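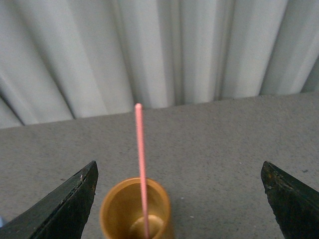

Home & Garden > Curtains, Blinds & Soft Furnishings

Pale grey curtain bunching up on the benchtop - shorten it or leave it?
Asked June 27, 2018

Hi all, hoping someone who sews (or at least owns an iron) can talk me through this. We moved into a unit at the start of the year and the back room has a long speckled bench with a window behind it. I bought a big curtain for it from Koller, the pale grey one with the pleats, mostly because it was on special and the colour went with the bench. It's my craft spot, so there's usually a cup with a stick or two standing in it, glue, bits of felt, the usual mess.

The trouble is the length. The curtain comes down right at the back edge of the bench, and depending on how I've pulled it across, the bottom either hangs nicely or sort of slumps onto the top and gathers in a heap. When it slumps I lose a strip of bench, and anything tall I stand near the back ends up tangled in fabric. I've knocked a jar of brushes over twice now opening it in the morning.

And then the folds! One side goes all diagonal, like it's being dragged towards the middle, and the other side hangs more or less straight. It drives me a bit mad when I'm sitting there.

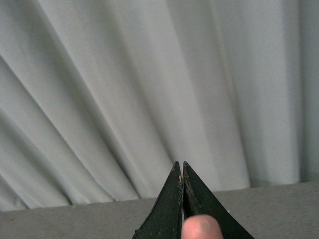
I've had a fiddle with the hooks and it made no difference that I could see. The rod is a cheap Soltine one that came with the place and I'd rather not replace it, we're renting and I don't want to be filling holes. The drop on the packet says 1000 mm and I haven't cut or hemmed a thing yet.

So my questions are: do I take the hem up, and if so by how much? Would weights in the bottom fix the diagonal business? And does this sort of fabric shrink? I haven't washed it and I'm scared to cut it and then find it's gone up like a blind after the first wash. I can sew a straight line on a good day, that's about my limit.

Thanks in advance, and sorry for the essay.

3 answers

Answer 1 (marked helpful)

Wash it first. Please wash it first! I did a whole set for my sister's sunroom, lovely neat hems, very proud of myself, and they came out of the machine short enough to see the neighbours' feet. Cool wash, hang it on the line while it's still damp and then put it straight back on the rod to finish off. A lot of the creasing from the packet drops out that way too.

Then leave it a week. New curtains do settle a bit, especially the heavier ones, and you want to be measuring what it's really going to do.

For the length, I like a curtain behind a bench to finish just clear of the surface, enough that you can slide a ruler under. Don't measure the curtain lying on the floor, measure it hanging up. Close it fully, pin the hem every hand-width or so, then open and shut it a few times and see if you still like it. I'd also check the bench against the rod before you cut anything. Mine had a slope you'd never notice until there was a straight hem sitting next to it, and I ended up pinning one end higher than the other and it looked much better for it.

Fold the extra up inside and don't trim it. You're renting, the next place might have a longer window and you'll be glad of the fabric. A loose hand stitch is fine, or a long machine stitch if you've got the patience to unpick it later.

The diagonal folds sound to me like the fabric is caught up at one end. If the bottom is resting on something it can't fall straight, so it pulls sideways from wherever it's sitting. I wouldn't buy weights until you've done the hem. It may well sort itself out once it's hanging free, and if not, have a look at whether you've skipped a hook on that side (I do this every single time).

For the week in between, clothes pegs. Pinch up the bottom on the window side and peg it. Looks daft, saves your brushes.

Answer 2

just use iron on hemming tape, did mine in 8 minutes. wastow have it near the zips. dont use the steam setting on thin stuff it goes through

Answer 3

I'd go a bit further than the first answer and ask whether you want a curtain there at all? I had the same set-up over a sewing bench and swapped to a roller blind from Dudari, 808 mm wide, and got the whole back of the bench back. It did cost me $80 though, plus brackets, so if the landlord is funny about screws you might be stuck.

If you're keeping the curtain I agree about the wash and about not cutting. With weights I'd go for the string kind that runs the whole way through the hem. The little round ones you drop in the corners made mine hang in points, and I had them out again by October. You'll want an open end on the hem to thread it through, so leave a gap at the side when you stitch it up.

The other thing is the rod. If it's one of those cheaper two-piece ones it can dip where the halves join, and then everything slides to the low spot and your folds go with it. Stand back on the other side of the room and look along it. A bit of card wedged inside the join fixed mine, and it doesn't leave a mark on anything.

Comment from the asker

Thank you both (and the tape person, I've got some in the drawer so I might give that a go on a tea towel first). I hadn't thought of the rod! Had a look and there's definitely a join, can't tell if it's dipping or if I'm just looking for it now. It's going in the wash on cool tonight and I'll peg it up once it's back on the rod. Does the string weight have to come out again when you wash it, or can it stay in?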